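Soaking by weight: a conversation at Condori

By Jhonatan Carhuamaca
August 9, 2025

Condori is a small kitchen workshop that teaches the cooking of dried beans and grains. Its tutor, who has run the classes since May, works by weight and keeps a written record of every batch.

The first subject was portion size. "I allow 100 grams of dried beans a head for a main dish," the tutor said. "Soya takes up a lot of water. A batch I logged last month went in at 500 grams and came out of the soak at 1095. If the pot is chosen by the dry volume, it will be too small."

The same log gives a cooking time of 110 minutes at a low simmer for that batch. Older stock has taken as long as 210. The tutor writes the purchase date on each bag and does not mix bags.

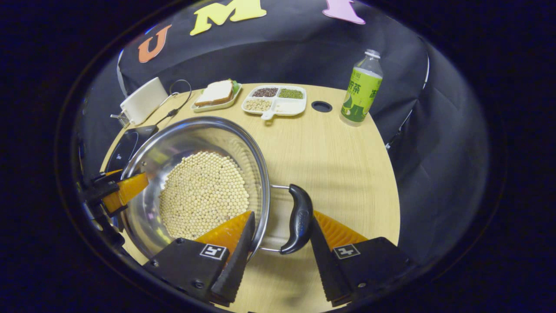
Soybeans in the steel pot, with the divided tray of beans and grains behind.

On equipment the answers were brief. The tutor prefers stainless steel with side handles to a single long handle - "a full pot should be lifted from two sides" - and sets the hob to one side of the table before weighing starts. Sorting is done in a white tray with compartments. Mung beans and soybeans each have their own section.

"Keep one section free," the tutor said. "Split beans and bits of stalk go in there while you sort. Otherwise they end up back in the bag."

Asked about salt, the tutor was less certain. Batches salted at the start of the soak had firmer skins, but the water had also been changed more often, so the two effects could not be separated. A further trial is planned with mung beans, which cook faster and make repeat runs easier.

Related
Brolleo: choosing a kitchen scale
Funum on storing dried grains
Lumik: notes on induction hobs and pan bases

Contact | Copyright Condori | Back to top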